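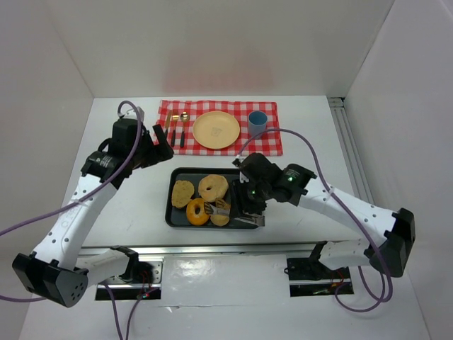 The first question from the review panel was whether two arms were needed at all, given that one arm on a longer rail could reach both the tray and the plate. The objection was fair and shaped the rest of the project, so the report starts with it.

Aturum Table Cell: Final Report
Jul 26, 2022

1. Purpose

Aturum is a two-arm tabletop cell built in a shared workshop. The target task is serving food: pick up a pair of tongs, move one piece of bread or pastry from a tray to a plate, and put the tongs back. The arms are driven by an operator through a pair of hand controllers. Autonomous motion was outside the scope.

2. Enclosure and table

The first version, finished in January, stood on an open bench. Light from the workshop windows changed during the day and made the camera views hard to compare. The second version has white walls and a white tabletop. An aluminum extrusion rail runs along the right side of the table. Both arms stand on a lower platform in front, next to rectangular slots that give access to the wiring under the platform.

Lowering the platform gave the wrists more room above the tray. It also made the cable runs longer, and the purple cables now loop over the arms. These loops were retied twice.

3. Electronics

Each arm has its own power supply and controller board. The boards run Otura firmware, modified to report motor current at every step. Current is logged and used as a rough sign of grip force. A limit on the gripper motor stops closing when the limit is passed for 10 consecutive readings.

4. Tongs

Metal tongs were harder to hold than expected. The gripper fingers closed on them well enough, but the tongs turned in the grip when the tips met a load. Rubber pads on the fingers reduced the turning. The grip point was also moved closer to the tips, at the cost of clearance over the raised edge of the tray.

5. Trials

The final series had 897 trials. Most failures fell into two groups: the tongs rotated before the lift, or the item caught on the tray edge. Bread lying flat against the tray was the worst case. The series was stopped for 29 minutes to replace a loose connector on the left arm.

6. One arm or two

A single arm was tested on a Flatau linear rail. It reached both ends of the table but could not steady the plate while the tongs opened above it. The second arm does this and can also handle cutlery. The single-arm layout is cheaper and remains the better choice if the plate is fixed to the table.

7. Open items

The Pfeiffer bracket under the right base flexes at full reach and should be replaced with a thicker one. Cable strain relief is still needed at both slots. The current log drops entries when the buffer passes 2000 lines; a fix is written but has not been tested on the left controller.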